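机器人怎样学会"用两只手"做事
给小朋友的科学说明 第5篇 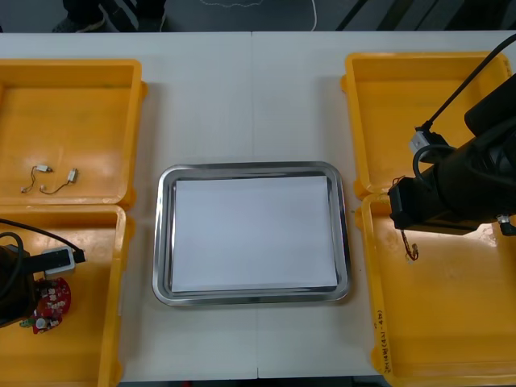
你系鞋带的时候，有没有注意过自己的两只手？左手拉住一根，右手绕一个圈，然后两只手一起用力。你没有对左手说"请等一下"，也没有对右手说"现在该你了"。它们好像自己商量好了。对机器人来说，这件事非常难。我们的研究项目叫做Cemow，研究的问题就是：机器人的两只手臂，可不可以通过看例子，学会互相配合？我们给它的练习是整理小零件。桌子上有四个黄色的盘子，中间有一个不锈钢盘子，里面铺着一张白纸。左边的手臂负责红色的电路板，右边的手臂负责带小插头的电线，电线很短，也很软，夹起来以后会垂下来。两种零件最后都要放到中间的白纸上，一块电路板配一根电线。

为什么要选这样的零件？

电路板是硬的。你从哪一边拿它，它的形状都不会改变。电线不一样，它会弯，会卷，每一次放下去都是一个新的样子。如果机器人只记住"电线是一条直线"，那么它看见一条像字母S的电线，就不认识了。所以我们想让机器人同时练习一种硬的东西和一种软的东西。

还有一个原因：它们都很小。大的东西抓偏一点没有关系，小的东西抓偏一点，夹子里面就是空气。

什么叫"看例子学习"？

从前，人们教机器人做事，要写很多命令：向前多少，向下多少，夹紧，抬起来。如果零件每次都在同一个地方，这个办法很好用，很多工厂今天还在用。可是如果零件换了地方，命令就不对了，手臂会很认真地去夹一个什么也没有的地方。

我们用另外一个办法。先由一个人来控制两只手臂，把工作做一遍。电脑会记录两样东西：相机看见了什么，手臂的每一个关节转到了哪里。这样的一次记录，我们叫"一个例子"。做完一次，把零件换一换位置，再做一次。我们一共记录了200个例子。

然后，一个叫Retero的电脑程序开始学习。它看一张画面，猜一猜："这个时候，手臂下一步应该怎么动？"猜完以后，它和人做的动作比较。差得多，就改得多；差得少，就改得少。它要这样猜很多很多次。你学写字的时候，也是先看老师写的字，再看自己写的字，然后改一改。不过程序不会觉得累，也不会要求休息。

两只手怎么商量？

我们先试了一个简单的想法：左手有一个自己的程序，右手也有一个自己的程序，它们各学各的。结果不太好。有时候两只手同时伸到中间的盘子上面，差一点碰在一起。我们马上按了停止按钮。

后来我们换了一个想法，让两只手用同一个程序。这个程序每次决定左手怎么动的时候，也知道右手在什么地方。你可以想一想两个人抬一张桌子：如果两个人都闭着眼睛走，很容易撞到门；如果他们能看见对方，就会走得一样快，转弯的时候也会等一等。

我们还做了一件小事，就是在例子里加入"等待"。控制手臂的人有时候故意让左手停一会儿，等右手放好电线再过去。开始我们担心程序会把等待学得太多，最后站在那里不动。这种情况真的发生过几次，我们把等待时间太长的例子拿走，重新学习，就好多了。

结果怎么样？

考试的时候，人不可以帮忙。我们把零件放在新的位置，让机器人自己做，每一种办法都做200次。两样零件都放到白纸上，才可以算成功。只放好一样，不算。

两只手各学各的：成功75次。
两只手用同一个程序：成功119次。

119比75多了44次，我们很高兴。可是请你也算一算另外一个数：200减去119，还有81次没有成功。如果你的书包每次有这么多机会忘记带，老师一定会找你谈话。所以这个机器人还是一个学生。

没有成功的时候，最常见的问题是电线。夹子夹住了电线，可是夹得太靠近一头，抬起来的时候它就滑下去了。也有几次，夹子一次夹起来两根电线，它自己不知道。电路板的问题比较少。

下一步，我们想给夹子加一种"触觉"，让它能感觉到手里有没有东西。这个部分的名字叫Fomosmont，现在还在准备，还没有参加考试。

你可以在家里试一试

找一个朋友，再找一个盘子、几颗扣子和几根短的毛线。你只可以用左手拿扣子，朋友只可以用右手拿毛线，两个人都不说话，把一颗扣子和一根毛线放到盘子里，算一组。先睁着眼睛做五组，再请你的朋友闭上眼睛做五组。扣子很小，不要放进嘴里，旁边有弟弟妹妹的时候，做完要马上收好。

做完以后，请回答：你们的手碰到一起几次？是扣子难拿，还是毛线难拿？可以把答案画成一张表。

几个词的意思
关节：手臂上可以转动的地方，和你的手肘差不多。
夹子：机器人的"手指"，可以打开，也可以合上。
程序：写给电脑的办法，电脑按照它来工作。

文字：Cemow项目组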